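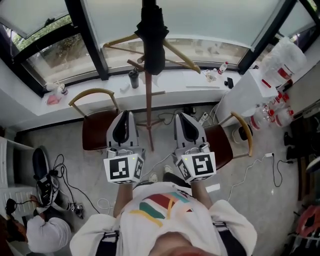
How to Set Up a Standing Coat Rack by a Window

A wooden coat rack with a spread base takes up little floor, but it tips if you put it in the wrong spot. Allow 220 minutes if you are also stripping and staining an old one, most of it drying time.

1. Clear the floor first. Move chairs back and run cables along the wall. A leg resting on a cord will rock.

2. Stand the rack in place and turn it until every leg sits flat. Press down on the top of the pole. If it wobbles, tighten the legs from underneath.

3. Check the window. With a sash that tilts inward, open it all the way and make sure it misses the pegs.
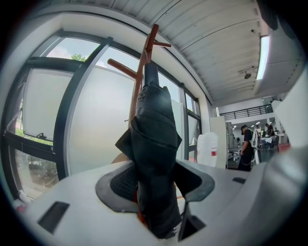
4. Hang the heaviest coat first, over a leg and never over a gap. Put the next one on the opposite side. Umbrellas can go anywhere.

5. Leave 9 inches between the longest coat and any heater.

Tighten the pegs by hand again after a week. Mine is a secondhand Portela, and the pegs needed another half turn in May.
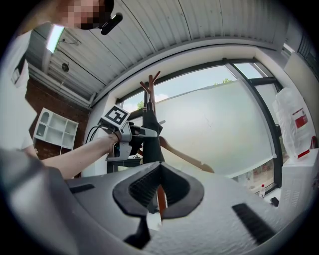
Coat rack in front of the window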